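**Gripper lab, handout 2: fingers, wrist views, and how to compare them fairly**
Ingeborg Rüegg, with bench notes from Matvii Stetsiuk

Please read this before you come to the bench. Last time we spent half the session arguing over which fingertip was "better" with no numbers on the board, and it was a great argument, but let's have the numbers too!

## What we are comparing

We have two finger sets to try on the same parallel gripper. The Irton set is slim and textured on the inside. The Gisler set is wider, with a soft pad. Both bolt to the same base, so a swap takes a few minutes and the controller settings stay put.

What I love about this comparison is how much a fingertip changes the whole job. A soft pad forgives a sloppy approach. A narrow tip gets in between two tubes where the pad would push both of them over. You feel this right away when you teleoperate, and then it shows up in the trial sheet as well.

## Trial rules

- Each finger set gets 24 attempts on tubes, then 24 on the open bowl.
- Start from the same home pose every time. Matvii has saved it in the controller as `dirkden_home`.
- Write down the result before you reset the table. Use *held*, *slipped*, *missed* or *knocked*.
- Close to the same force setting. If you change it, start a new sheet.
- A tube that tips against its neighbor counts as *knocked*, even if you got hold of the right one.

Please don't skip the *missed* attempts. A miss often tells you more about the camera than about the finger, and we want to be able to separate the two later.

## What the wrist camera gives you

Clear plastic is hard, and it's a wonderful test for exactly that reason. A tube wall has almost no color of its own, so you end up steering by whatever is inside it, or by the printed scale on the side. Try lining up on the empty upper part of a tube and you'll see what I mean: you hunt for an edge, lose it against a pale wall, and find it again when the arm moves.

The other thing to practice is judging depth. The fingertips are your ruler. Keep both tips in view while you come in, and compare their size to the target as you go. If you lose one tip, back off and come in again.

Views from the wrist, with the fingers open and colored liquid in the tubes:

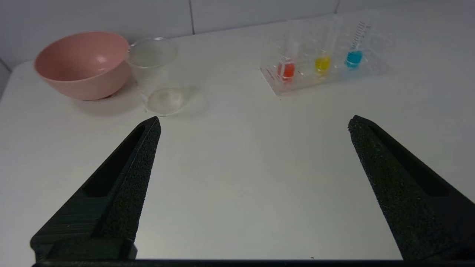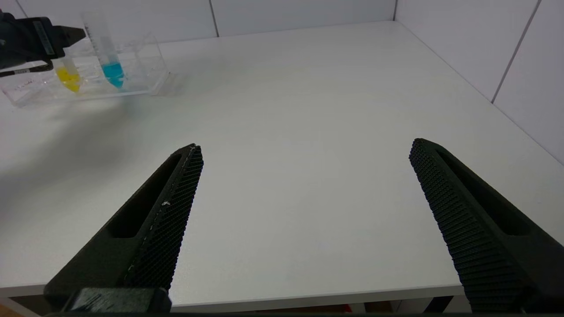
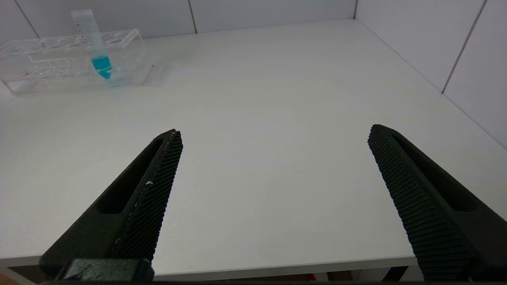
Now for the approach angle. Come down on a tube from straight above and the rack gets in your way early, with the wide set especially. Tilt the wrist a little and you can see the tube and the rack edge together. My own favorite is a shallow tilt, then a slow straight move along the finger direction, then close. Matvii prefers to square up first and drop in. Try both and put your initials next to the one you used.

If you're working with a second arm, agree out loud on who moves first. Two people watching two wrist views can each be sure they have plenty of room.

## For the write-up

One page per pair. Give me the four result counts for each finger set, one thing that surprised you, and one change you'd make to the finger shape. Sketches are very welcome, and so are half-baked ideas. The Cleltwood finger we'll try in handout 3 started as a sketch in the margin of a trial sheet.

Sheets go in the folder by the controller.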